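Call for Makers, Players and Helping Hands - Mernener Harbor Nights

Wollia Downtown Partners
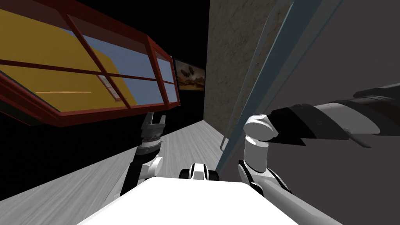
3 min read

Mernener Harbor Nights comes back this October, and we want you in it! For one long evening the whole of Front Street closes to cars, the shops stay open late, and the old brick market hall (built in 1893 and still our favorite building in town) fills up with tables, music and the smell of somebody's chowder. We are looking for artists, craftspeople, food sellers, street performers and a good crew of event helpers.

Last year 2000 people came through between 4 p.m. and 9 p.m. Plenty of them had never walked down past the Mancuso Street corner before, and quite a few told us they'd be back to do their holiday shopping. We'd love to beat that number, but mostly we'd love more variety - more potters, more printmakers, more people who make things we haven't thought of.

Who can apply

Makers: anything you make yourself. Ceramics, jewelry, quilts, candles, woodwork, paintings, soap, hot sauce, handmade books. First-time sellers are very welcome, and we keep a row of half-size tables for people who want to try it out before they commit to a full one. Please don't send resale goods.

Food and drink: trucks and carts park on the Stistimgate lot, behind the market hall. There is power for small carts. Trucks need to bring their own generator, the quieter the better, and a current county food permit.

Performers: fiddlers, jugglers, choirs, brass bands, dance schools, storytellers. Sets run 30 minutes, either on the hall steps or on the little stage by the boat ramp. We pay a flat fee per act and you may put out a hat as well.

Event crew: paid shifts, starting at 1 p.m. for set-up and at 8:30 p.m. for take-down. You'll be carrying tables, pointing people to the restrooms, and helping sellers unload. You need to be 16 or over and okay on your feet for a few hours. Supper is on us, from whichever cart has the shortest line.

What it costs

A full table is $40 and a half table is $20. Food spaces are $75. We don't take a cut of your sales. Students at any Wollia school pay nothing for a half table, but do please tell us which school when you write.

How to apply

Send us a short note with your name, a phone number, what you make or do, and three or four pictures of your work (phone pictures are fine). Performers, a link or a sound clip is great. Crew, just tell us which shift you'd like and your T-shirt size.

You can drop your note at the Downtown Partners office, 646 Front Street, or use the form on our Take Part page. Applications close at 5 p.m. on the last day of August, and everyone gets an answer, yes or no, within two weeks.

If you applied before and didn't get a place, please try again - we've opened up the upstairs gallery this time, so there is a lot more room indoors. The elevator is working and the loading door is on the alley side.

Rain plan: we go ahead. Makers move under the hall roof and the boat ramp acts play upstairs.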